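Workshop and Kitchen Tips: When a Bench Arm Drops Things

Filed under: Small machines, Safety, Kitchen

Most of the mail we get about kitchen arms is about dropping. The arm picks something up, carries it halfway across the bench and lets go. People blame the gripper first. In my case it was the cable, and it took me four evenings to work that out, so these notes might save somebody a few.

My arm runs a Nerus controller with the Chraibi tool cable, the long one. It had worked without complaint since May. Then it started letting go of things when the wrist turned past a certain point, and only there. It would hold a cup perfectly well straight ahead and lose it on the way to the left. On the worst night it let go of a glass jar of passata, and I was picking splinters out of the skirting board for an hour.

What the fault looked like

The controller logged fault 66, which the Nerus manual lists as "tool supply low". I read that as a power supply problem and swapped the supply. No change. I then cleaned the finger pads with methylated spirits, which they needed anyway. No change there either. Abdelilah Badawi, who looks after the arms at Taditz, told me to stop buying parts and move the wrist by hand with the status page open. The voltage dipped every time the cable was pulled tight.
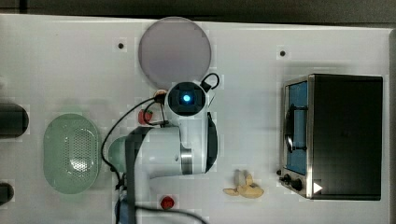
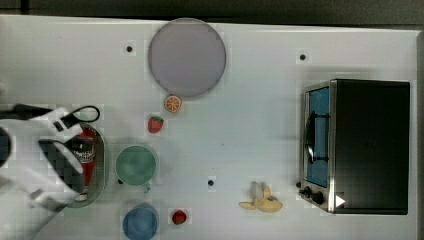
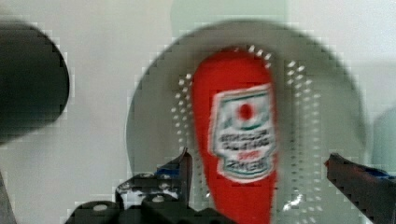
Cable slack is the thing to check first on any arm that drops its load. The connector at the wrist is small and it doesn't like a sideways pull. With too little slack the plug gets tugged at the end of each turn, and with too much the loop hangs out and catches on whatever is standing on the bench. A loop that arcs out from the gripper, like the black one over the tabletop in the second picture, wants watching through the whole range of movement before you let the arm run by itself. Go slowly, one joint at a time, and look at the loop and not at the fingers. Mine was snagging on a tap.

How I fixed it

Turn the arm off at the wall, not just at the controller. Support the forearm with your hand or a rolled towel before you do, as some arms sag when the brakes lose power and some don't have brakes at all.

Unplug the tool cable at the wrist and look at the pins with a torch. One of mine had gone dull and sat lower than its neighbours. I replaced the cable. You can straighten a pin with fine tweezers but I wouldn't trust it near anything hot or made of glass.

Fit the new cable with the arm stretched out as far as it will go in normal use. Leave 8 cm of slack at the wrist and tie it loosely to the forearm with hook-and-loop strap. Cable ties bite into the jacket if you do them up hard, and everybody does them up hard.

Run it at low speed with nothing in the gripper, then with a sponge, then with a plastic bottle. I did 6 runs of each before I put anything heavier in. Fault 66 hasn't come back.

What to practise with

Kausar Rizvi wrote in to ask what is safe to use while testing. Light things that don't break. Toy fruit is good, and so are plastic cups and colanders. A squeeze bottle is a fair stand-in for a real kitchen job, with a shape the fingers have to close on properly. Check that the lid is shut. Keep knives, glass and anything with boiling water in it right off the bench until you have had a week without a fault.

A word on toaster ovens and other appliances. If one has to stay on the bench, unplug it. A dropped plastic cup on a hot oven makes a smell you won't get out of the curtains, and a cable loop caught on the door handle can drag the whole appliance towards you. Push it back from the edge as well.

Keep the stop button where you can hit it without reaching past the arm. I had mine on the wall behind, which was silly. It's now screwed under the front of the bench with an Akent bracket, on the side of my better hand.

Kids and pets out of the room while you test. Ours is a kelpie who regards anything that falls as hers.

Next month: descaling the kettle, and a reader's method for getting candle wax out of a wooden tray.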